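Filed under: Workshop Notes / Robots / Faults
12/20/18
84 comments | 283 shares

The dropped parts fault: your questions answered

I've had a pile of messages since I mentioned that the Lullance cell had been letting go of things, so I've gathered up the ones that keep coming back.

What went wrong?

The gripper was opening when it shouldn't. It would pick a part, carry it over, and then on some runs the fingers would relax a touch on the way down and the part would slip, or go in crooked. I had 4 drops in 200 cycles before I stopped the job. That may not sound like much, but one of those was over an open PC and I really didn't fancy a fifth!

Was it the gripper's fault?

No, and I owe it an apology, because I blamed it for two days. I swapped the finger pads, cleaned everything, and muttered a lot. The trouble was in my own program. I'd copied a block from the old Murín job and it still had a "release" line sitting in the approach move, which only fired if the arm paused for longer than it expected. So it looked completely random.
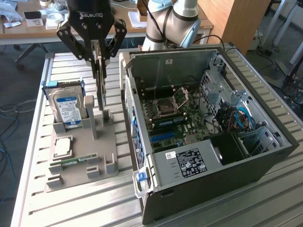
Why didn't you spot it sooner? Well, I was testing at slow speed with nothing in the fingers, and an empty gripper can't drop anything, can it. Once I ran it with real parts and logged the finger position (Imano, the little logging tool I use, does this nicely) the blip showed up straight away.

Did anything get damaged?

One memory module, which was scrap anyway, and a corner off one of my printed holders. The holder took an evening to print again — I made the walls thicker this time.

Was anyone in danger?

Not from this one. I stay outside the taped line while it's running, and the parts are light. But a fault that opens the fingers early is still a safety fault in my book, and I'd treat it very differently with anything heavy or sharp. If yours does it, hit stop first and be curious second.

What have you changed?

The arm now checks its grip before every downward move and stops if the reading has shifted. I've also stopped pasting old blocks in without reading them. It's been through another full batch with no drops.

Can I have the program?

Yes, the fixed version is on the Studatano page. Please don't use the old one.

Back to top | Contact | © 2018 All rights reserved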